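Naseri Policy Events Desk: Organizer's Manual
Section 2. Setting Up a Public Panel Discussion

By Brisa Alvarado
January 7, 2018
40 shares | 2 comments

This section applies to all public panels on foreign and migration policy held under the Naseri program, including those organized jointly with a partner institute. It replaces the earlier instructions on speaker invitations. Closed briefings and press conferences are covered separately.

2.1 Before invitations are sent

1. Agree on the question the panel is to discuss and write it as a single sentence. The title of the event may be shorter, but the sentence must appear in every invitation.

2. Confirm the language of the discussion. If the panel will be held in a language other than that of the host city, book interpreters before the speakers are approached.

3. Enter the event in the Udix calendar under the name of the lead institution. Joint events are entered once only.

4. Request approval of the budget from the program office. The ceiling for a single evening is 800 euros, not including speaker travel.

Note: Travel for serving government officials is normally paid by their own ministries. Do not offer reimbursement until the official's office has stated its rules in writing.

2.2 Inviting the panel

1. Send the first invitation to the speaker whose schedule is the most difficult. Ministers, members of parliament and ambassadors should be approached through their offices and never by personal message.

2. State in the letter who else has been invited and who has accepted. These are different lists and must be kept apart.

3. Ask each speaker how his or her title should be printed. Use the answer exactly as it is given.

4. Name the moderator once two speakers have accepted. The moderator should have no current position with any government or party represented on the panel.

Caution: A speaker who withdraws may send a deputy only with the agreement of the organizer. Inform the other panelists the same day, as the rank of a participant may affect whether they are able to attend.

2.3 Preparing the room

1. Set the panel table so that all speakers are at the same height and distance from the audience. Place the moderator at one end, or in the center if there are two speakers on each side.

2. Check that name cards can be read from the back row. Cards carry a name and an institution. Flags are used only when every speaker represents a state.

3. Test each microphone with the interpreters in their booth. Speakers who stand to deliver remarks require a separate microphone at the lectern.

4. Reserve seats near the aisle for guests who use wheelchairs and for the staff members carrying the audience microphones.

5. The Brikau hall has seating for 40 in its standard arrangement. Registration must be closed when that number is reached, and later requests placed on a waiting list.

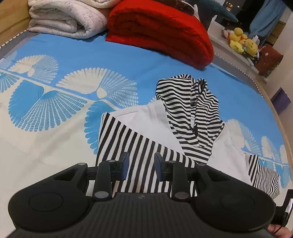
2.4 Conducting the discussion

1. The moderator opens with the agreed question and introduces the panel in the order of seating. Biographies are not read aloud.

2. Opening remarks are timed. A staff member in the front row shows the time card to the speaker and then to the moderator.

3. Audience members state their name and affiliation before asking a question. The moderator may decline statements that contain no question.

4. Remarks are on the record unless the printed program says otherwise. A speaker cannot change this once the discussion has begun -- requests of this kind must reach the organizer before the program is printed.

2.5 After the event

1. Send the recording to the speakers before it is published. They may correct names and figures, but may not withdraw an argument.

2. File the summary with Braulio Sandoval at the program office, together with the final guest list and all receipts.

3. Remove the registration data from the Initz mailing system, except where guests have asked to receive further invitations.

Related items
Section 1. Choosing a Partner Institute
Section 3. Closed Briefings and Rules of Attribution
Section 4. Press Conferences and Statements
Form: Request for Simultaneous Interpretation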